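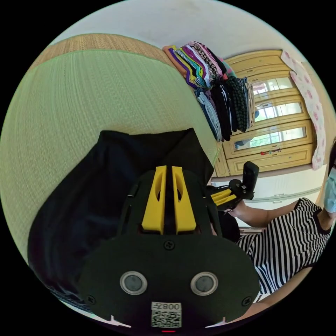 Dark cloth on a green woven mat.

Ilham Tazi has been mending other people's coats in Dreltetcombe for 14 years. She works from the front room of a terraced house and charges by the job.

"I started with zips," she says. "A zip goes and people think the coat is finished. It's a short job if you have the right length in the drawer."

She learned from her aunt, who did alterations for a shop called Tawfik until it closed. The aunt kept a book of every repair, and Tazi does the same. Last year she wrote down 278 jobs, most of them between October and December.

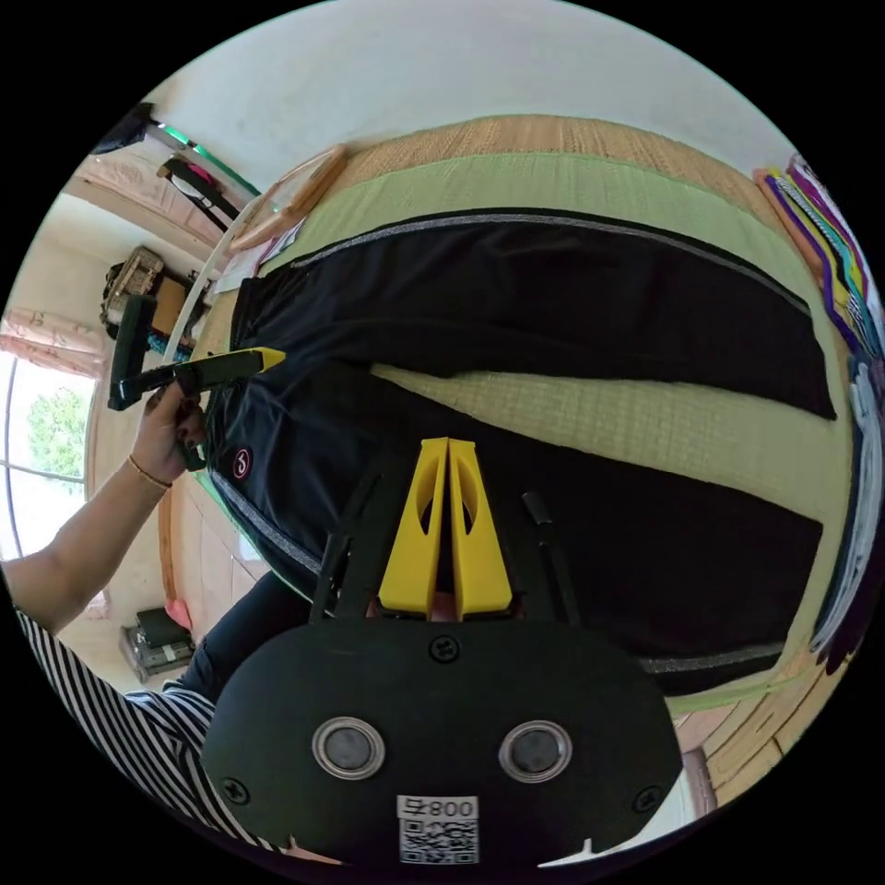
Issue 258

Linings take the longest. She unpicks the old one, presses the pieces flat and cuts the new lining from them. "You can't guess a sleeve," she says. "I did once, for a man from Midau, and I had to buy him a new jacket."

She turns some work away. Glued seams are one thing – she hasn't found a way to do them that lasts – and leather is another, as her machine won't take it. 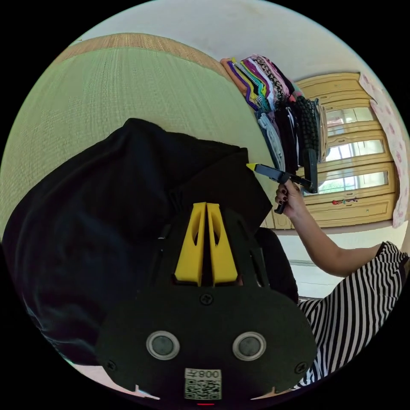 Work and Trade

Does she mind that new clothes are so cheap? "It does affect me. If a coat cost twenty pounds, they won't pay me fifteen to fix it. But they bring me the ones they like."

Her evening class at the Josent hall starts again in January, at seven o'clock. Bring a needle and something with a hole in it.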